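Free Flight and the Timer Question
How much should the airplane be allowed to decide once it leaves your hand? 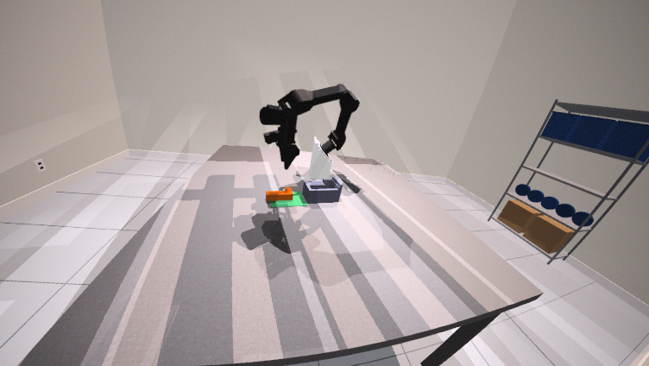

Free flight is the oldest branch of the hobby and the one with the shortest definition. You trim the model, you launch it, and from then on you have no control over it. Everything that happens in the air has been set up on the ground. That was easy enough to say when the only thing on board that moved by itself was a burning fuse or a clockwork timer. It is harder to say now that a timer can be a circuit board smaller than a stick of gum.

The question came up again in June at the Plirkside meet, during the rules discussion on Saturday evening. It had been a fair day, with light drift from the southwest and only one long retrieval. The talk after supper went on longer than the flying did. What follows is an attempt to set out the different positions and explain why they don't line up as neatly as people on either side would like.

What the timer does

A power model has several jobs to get through in a short time. The motor runs for a few seconds and the airplane climbs nearly straight up. At the end of the run it has to stop climbing and go into a glide without stalling and throwing away height. After that it glides in circles, with luck in rising air, until the maximum time is reached. Then the tail pops up and the model comes down at a steep angle before it leaves the county.

Each of those steps needs something to move. The motor has to stop. The stabilizer needs one setting for the climb, a different one for the transition, and another for the glide. The rudder may need a setting of its own. On a mechanical timer, all of this is done with lines hooked over arms that release as a disk turns. If you want a change at a certain point, you cut a notch in the disk or move an arm. If you want to shift it by a fraction of a second, you get out a needle file.

An electronic timer does the same work with one or two small servos. You type in the times, and the servos move when told. The model still does not know where it is or what the air is doing. It is following a list. For this reason most rule books have treated the two kinds of timer as the same thing, and most flyers agree with that.

Where the argument starts

The trouble is that a circuit board with a processor can do more than follow a list. The same parts that run a timer can read a pressure sensor or a gyro. Once the board can read a sensor, it can change what it does as a result. A model that holds its stabilizer down until it senses it has stopped climbing is no longer following a fixed sequence. It is reacting.

Beltia, which makes timers for the gliders and the power classes, sells a board with a pressure sensor on it. The sensor is there to record altitude, and the recording is useful. After a flight you can plug the board in and see how high the model was when the motor quit and how much it lost in the transition. The stock program does not let the sensor touch the servos. But the wiring is there, and the difference between the legal version and the other one is a few lines of code that no one at the launch line can see.

That is the point where the flyers who want stricter rules begin. A mechanical timer can be inspected by looking at it. You can hold it up, wind it, and watch the arms drop. With a processor, an inspector has to take the owner's word or have some way of reading the program, and neither of those is practical on a windy field with a round about to open.

The case for leaving it alone

The other side has a good case too. Free flight has never been as pure as its definition. Radio dethermalizing has been allowed in many events for years. It is a signal from the ground that ends the flight early, and it was brought in for safety and to stop models from being lost. Nearly everyone who flies near roads or crops is glad to have it. So the rule that you have no control after launch already has one exception, and the sport did not fall apart over it.

They also point out that a gadget does not pick air. In any serious contest the best part of the flyer's skill goes into deciding when to launch. You watch the streamers, feel the wind drop or turn warm on your neck, and wait. A perfect transition into sinking air will put you on the ground early no matter what is in the fuselage. Flyers with simple equipment and good judgment beat flyers with costly equipment every season.

Then there is age and eyesight. A mechanical timer with four functions is a fussy thing to set, and the good ones are getting hard to find. Josten stopped making its clockwork unit some time ago, and used examples now go for more than a new electronic timer. If the rules pushed everyone back to clockwork, some people would simply stop flying.

Three ways it could be written

Most of the proposals heard at Plirkside were versions of the same three ideas.

The first is to ban sensors from the model altogether. This is simple to write and fairly simple to check, because a sensor is a physical part. It would also rule out altitude recorders, and those are used to settle fly-offs in some events when a model goes out of sight. A separate sealed recorder with no connection to the timer would get around that, at the cost of a little more weight and one more thing to charge.

The second is to allow sensors but forbid them from moving any surface. This is close to what many rule books say now. It states the principle clearly and leaves enforcement to trust.

The third is to give in and create an open class. Let people fly whatever they like, short of steering from the ground, and keep the existing classes as they are. Amoah, the club that runs the fall meet on the dry lake, has tried a version of this for two seasons. The entry was small both times. The models were impressive in the climb and ordinary in the glide, and the scores were close to those in the standard class.

My own view

I flew clockwork for a long time and switched when my last good timer began to run slow in the cold. It was an expensive little unit, and after 37 flights on the replacement I have no wish to go back. I can change a setting between rounds with cold fingers, and it repeats. My scores have gone up slightly, mostly because I no longer lose flights to a line that hung up on its arm.

Even so, I lean toward the first proposal, at least for the championship classes. A rule that can be checked with your eyes is worth some inconvenience – and a sealed recorder is a minor one. The second proposal asks inspectors to police something they can't see, and sooner or later there will be an accusation that can't be proved or answered. That would do more harm to a small sport than any gyro.

For the mini classes and the old-time events I would do nothing at all. The models are cheap, the flights are short, and few people are going to write custom software for a twelve-inch rubber model that spends half its life in a tree.

The rules survey is open to all licensed flyers until the end of the year. The last one drew 589 replies, over half of them from people who had not entered a contest that season. If you fly in these events, fill it in. The form takes a few minutes, and there is a space at the end for comments on the wording.

10/23/18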